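Part-Time Store Associate, Early Shift
Povavon Market, Valtenville

Povavon Market is hiring a part-time store associate for our Valtenville location. The job starts in February. It is 24 hours a week, spread over four mornings, and we set the schedule two weeks ahead.

We are a neighborhood grocery with 2957 square feet of sales floor, a small stockroom and a walk-in cooler. Most of our customers live within walking distance and shop with a hand basket, several times a week. We carry produce, dairy, dry goods, bread from the Sasaki bakery and a short aisle of household items. There is no deli counter and no fuel station.

What you will do

The early shift runs from 5:30 a.m. to 11:30 a.m. You will receive the morning deliveries, check them against the order sheet and get the cold items into the cooler first. After that you stock shelves, pull anything past its date, and change price tags where the office has printed new ones. Doors open at 7:00. From then on you split your time between the register and the floor.

You will also collect baskets from the checkout and return them to the front door, wipe down handles, sweep the entry and break down cardboard. On delivery mornings there is a lot of cardboard.

Training takes two weeks and is paid at the full rate. You will work next to Kiyoshi Shibata, our morning lead, until you can run the opening checklist on your own. The register system is Dalonero. If you have used any other point-of-sale system you will pick it up quickly – if you have not, we will teach you.
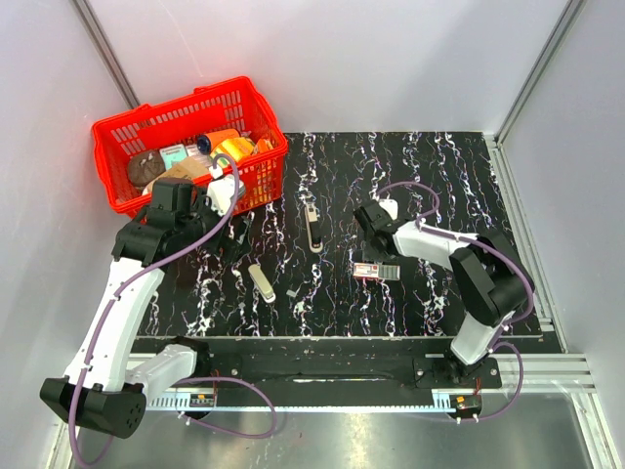

What we are looking for

You need to be able to lift 40 pounds, stand for most of a shift and get here by 5:30. The first bus on the 117 line does not reach our stop until 5:50, so please think about how you would travel before you apply. There is free parking behind the building and a bike rack by the side door.

Grocery or retail experience helps but is not required. We care more about whether you show up on time and can talk to customers in a normal, friendly way. You must be 18 or older. A food handler card is required by the end of your first month, and we pay the fee.

Spanish or Farsi is useful at the register. Please mention it if you speak either one.

Pay and benefits

Starting pay is $18.50 an hour, with a review after 90 days. Employees get 15 percent off groceries from the first day. Paid sick time builds up from the first shift, and paid vacation starts after six months. Part-time staff can pick up extra hours in November and December, but this is optional.

We do not use on-call scheduling. If we send you home early because a delivery is canceled, you are paid for the full shift.

How to apply

Pick up an application at the customer service desk or bring in a resume. A cover letter is not needed. Tell us which mornings you can work and when you could start. Please come between 1:00 p.m. and 4:00 p.m., when the store is quieter, and ask for Farzad Ebrahimi, the store manager.

Interviews are held at the store and take half an hour. We ask for two references, and at least one should be someone you have worked for or volunteered with. Everyone who interviews will get a call back, including people we do not hire.

The position stays open until filled.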